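Mulell: your questions, my answers

I get a fair few emails about the Mulell project, and a lot of them ask the same things, so I've gathered the usual ones together. If yours isn't in the list, do write in, I like getting them. Last tidied up in May.

What is Mulell, in a sentence?

It's my attempt to find out whether a two-armed robot can learn to hand things from one gripper to the other entirely in simulation, using only a small pile of demonstrations.

How small is small?

The main set is 140 demonstrations. I started with 679 and kept cutting to see when it would all fall over, and it took a lot longer to fall over than I'd expected! Below 140 the handovers got sloppy quite quickly, so that's where I stopped.

Why handovers? Isn't picking things up hard enough?

It is hard enough, yes. But picking up is well trodden ground, and a handover has a lovely awkward bit in the middle where both arms have to agree on where the object is. One has to hold still while the other comes in from a sensible side, and then there's the question of who lets go when. Most of my failed runs fail right there (early release, nearly always).

What does the robot get to see?

Two kinds of view, both rendered. One looks over the whole table and the other sits close in by a gripper. The method, which I call Vetton, decides at every step how much to trust each one. Far from the object it leans on the wide view, and once the fingers are near, it leans on the close one.
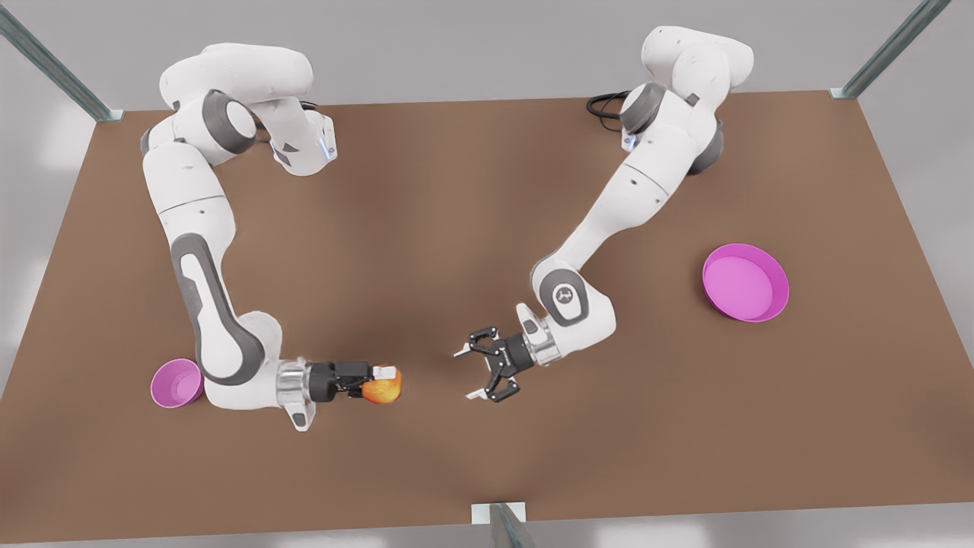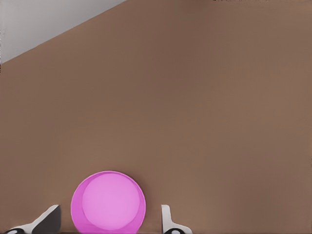 Mulell in simulation. First picture: the apple in the right gripper, with the left one open. Second picture: a pink ball between two gripper fingers, not touching either.

Does mixing the two views really help?

It does, and it's the result I'm happiest with. I ran 207 test handovers with the mixing switched on and the same 207 starting positions with it switched off. The mixed version was clearly better at lining up the receiving fingers. It was no better at all at getting the giving arm into place, so I wouldn't oversell it.

Which objects do you use?

Round things, mainly. They roll if you fumble them, so a bad grasp shows up straight away. I'd like to try long, thin objects next, but I haven't got a decent way of scoring those yet.

Why is the table so plain?

Mostly so that I can work out what's going wrong. I did try a patterned top early on and spent ages chasing a problem that was only the pattern confusing the close view. There's a busier version of the table on my list, called Asfaw, and so far the results on it are patchy.

Will it work on a real robot?

I don't know! Everything on this page is simulated and I haven't tested any of it on hardware. Contact is where I'd expect trouble, as simulated fingers are far more forgiving than rubber ones.

How long does training take?

Over 10 hours on my one graphics card. I set it going in the evening and look at it over breakfast.

Can I have the code?

The Vetton part, yes, and the 140 demonstrations come with it. The scoring scripts live in a separate bundle called Rekeck, which is a mess at the moment. You can have that too, but please read the notes file first or you'll be scoring the wrong arm. I did that myself for most of a month.

I've found a mistake. Do you want to hear about it?

Yes please. Send me the run settings and the seed along with it, and I'll try to get the same thing happening at my end.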